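Grerkano Guest Room Handbook
Section 2: Using the Bed as a Folding Station

The Skarnis flat was designed by someone who had seen a table once and didn't care for it. Laundry is therefore folded on the bed. It works well enough if you set the bed up first, and setting up takes less time than complaining, as every tenant has been free to discover.

2.1 Prepare the surface

1. Strip off the duvet and pillows. Put them on a chair, or on the floor if you were raised that way.

2. Push the bed up to the wall. Socks have gone down that gap and started new lives.

3. Smooth the green cover outward from the middle with both palms. Small ripples along the back edge are fine and will be there when we're all gone. 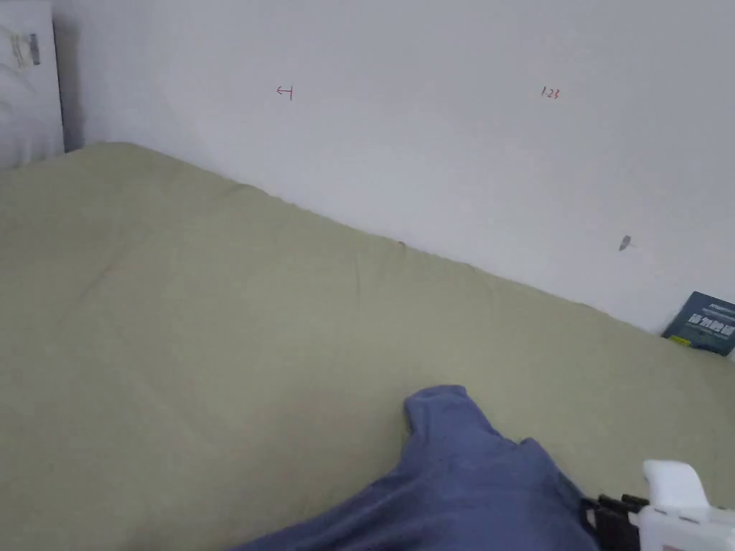 4. Check that your hands are clean and your coffee is in another room. The cover is a pale color and holds a grudge.

Note: Leave any pencil or pen marks on the wall as they are. Do not wipe, and do not add your own.

2.2 Fold a T-shirt

1. Lay the shirt flat, front side up, with the collar pointing away from you.

2. Fold one side in toward the middle, sleeve and all. Lay the sleeve back on itself so it doesn't stick out. Repeat with the other side.

3. Take hold of the fold at two points, left and right, and pull gently until the edge between them is close to straight. A chest pocket will try to bunch. Let it have its moment, then flatten it.

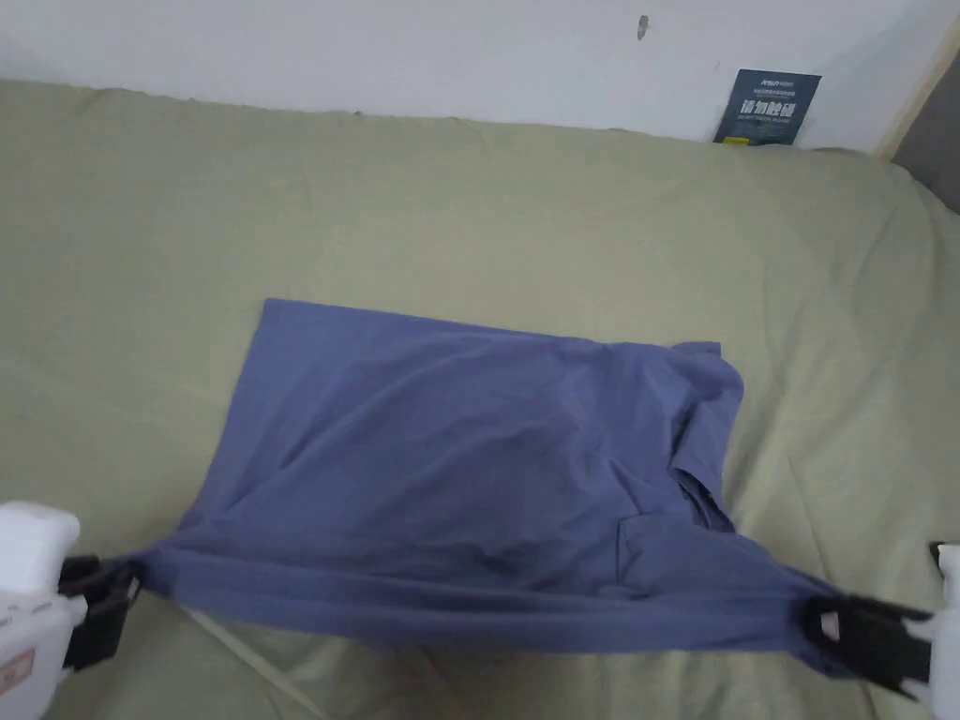 4. Bring the bottom edge up to the collar and press down for a count of 2. Ten is showing off.

Caution: Do not lean on the wall while folding. The card propped there says "请勿触碰" (do not touch), and it means you as well.

2.3 If the fold goes wrong

A shirt that has slumped into a heap can't be rescued by patting it. Pick it up by the shoulders, give it two good shakes, and go back to step 1 of 2.2.

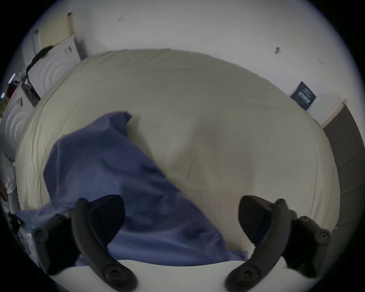
Blue cotton is the worst for this, as it remembers every crease it has ever had. If a second attempt looks no better than the first, hang the shirt up and call it a decision.

Finished piles go in the Zuvent drawers, shirts on top. Clear the bed before 10 p.m., when you will want it for its other purpose.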